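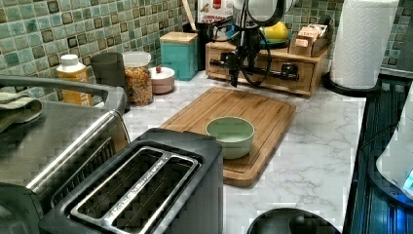 4. Choosing a Spot and Zeroing the Scale

The Kisico 3171 kitchen scale will weigh anything you put on it, including things you didn't mean to weigh, such as your sleeve. Most complaints about accuracy come down to where the scale is sitting. A hard, level counter is right. A cutting board is not, and a bamboo one with a juice groove around the edge is a poor choice even when it looks steady, as one foot will find the groove sooner or later. An empty bowl can wait on the board until step 4.

4.1 Placing the scale

1. Wipe the counter and the four rubber feet. Crumbs count as terrain.

2. Set the scale down with the display facing you. Press each corner of the platform in turn. If it rocks, move it.

3. Press POWER once. The display shows all segments, then the model number, then 0. Keep your hands to yourself until it gets to 0.

4. Put your bowl in the middle of the platform and press TARE. The display returns to 0. The bowl still weighs something, but the scale has agreed not to mention it.

5. Add your ingredients. Press TARE again between them if you want each one weighed separately.

Note: Taking the bowl off after step 4 gives a negative number. This is the weight of the bowl. Several customers have written to us about it at length.

Caution: The limit is 3397 g, bowl included. Past that the display reads OVER. Remove the load promptly. Leaning on the platform to see what happens will also produce OVER, and may produce a repair bill.

4.2 If the reading drifts

Check for a fan, an open window or a cord touching the platform. Move phones away. If the number still wanders, replace both batteries together, then repeat steps 3 and 4.

If the display shows E-165, the scale was switched on with something already on it. Clear the platform and press POWER twice.

For calibration with the Gidey reference weight (sold separately, and easy to lose), go to section 5.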